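Gripper and Camera Comparison: Photo Gallery

The Vosholm Automation Laboratory compared two sets of gripper fingers and two camera placements during its winter test period. The work was carried out at the Cumby bench, with arm motions scheduled by the Wurex controller. Each finger set completed 42 trials with marked blocks, and 1,900 images were retained for review. This page was last updated on 12 January 2025.

Fixed camera, block held low over the tray

The bench view records the arm, the tray and the reference board together. The block carries a printed marker on its front face, so its position can be compared with the four markers on the board. The dark metal fingers are closed on the block just above the tray.

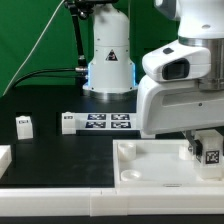 Wrist camera, close range

The wrist camera provides a much larger view of a single marker, at the cost of the surrounding bench. Reviewers were asked to record the tilt of each marker and to note any case in which part of the arm covered the code. Images from this position were processed separately from those of the fixed camera — the two sets were not merged until scoring was complete.

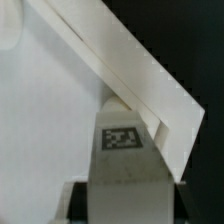
Marker near the top of a white block, tilted slightly, with faint scuffs on the face below it.

Fixed camera, finger at the tray

Visibility near the fingers was scored on a separate sheet. Round fixtures in the tray can be partly hidden by a finger, as one is in this view, and the Hoxha scoring method treats a hidden fixture as a missed reading. The reference board remains in view behind the tray.
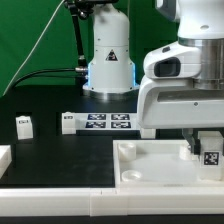
Results and further work

The fixed camera gave the more consistent readings of the reference board. The wrist camera was preferred for final alignment, and the laboratory will continue to use both. Of the 42 trials with the first finger set, 31 met the placement standard on the first attempt. A second round, limited to 1,000 images, is planned for March and will use the same board and tray layout. Requests for the trial sheets may be sent to the laboratory office.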